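**Open day talk, Detden site – speaker notes (A. Craddock)**

Doors at the back stay open. Start once the second group has sat down. Handout is the Furnonis one, not the Nolte one.

## 1. Setup

- Welcome, name, role: Angharad Craddock, manipulation work at Gakard.
- The room is furnished as a bedroom. Bed, open shelving, wood-grain floor. Visitors see it through the door in groups of 6.
- Task: pick and place on the cubby shelving. Objects are household items and toys.
- Point out the overhead tether. Stay behind the door line while the robot is powered.

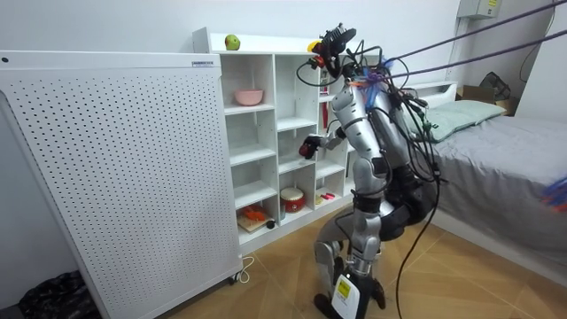
*Humanoid at the shelving unit, knees bent, right arm extended toward the middle cubbies.*

## 2. Why shelves

- A table gives the arm free space above the object. A cubby closes off the top and both sides, so the approach has to come from the front.
- Low compartments are the hard part. The robot has to bend at the knees and keep its balance while the arm is out. Pause here, people usually ask about falling.
- The torso can block the view of the far arm from outside. Plan camera positions with that in mind.
- Logged attempts since November: 2,306. The target was 2,000. Do not give a success rate from the stage – the Nolte report is still in review.

## 3. Grasping

- Round objects first. A ball looks the same from every side, so wrist angle matters less and finger closure matters more.

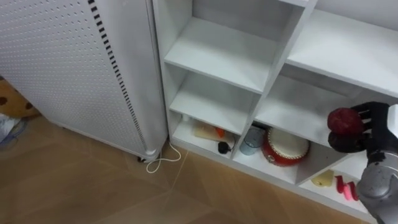

- Fingers close around the ball, then the hand has to clear the shelf board before it moves sideways. Early versions of the planner skipped the clearing step and clipped the divider.
- Drum and cup are a different case. The drum is wide for its compartment. A clear cup is hard for depth sensing – say "transparent objects" and move on unless asked.
- Soft items (sponge) deform under the fingers. Force limits are set per object class.

## 4. Live part

- 5 minutes, one object, operator on the stop button.
- If the run fails, reset and repeat once. Talk through the planner output during the reset.
- Keep the narration short. Audio from the room is poor.

## 5. Questions

- Cost: refer to Furnonis.
- Walking without the tether: separate program, no date.
- Next group at the door by 2:30 p.m.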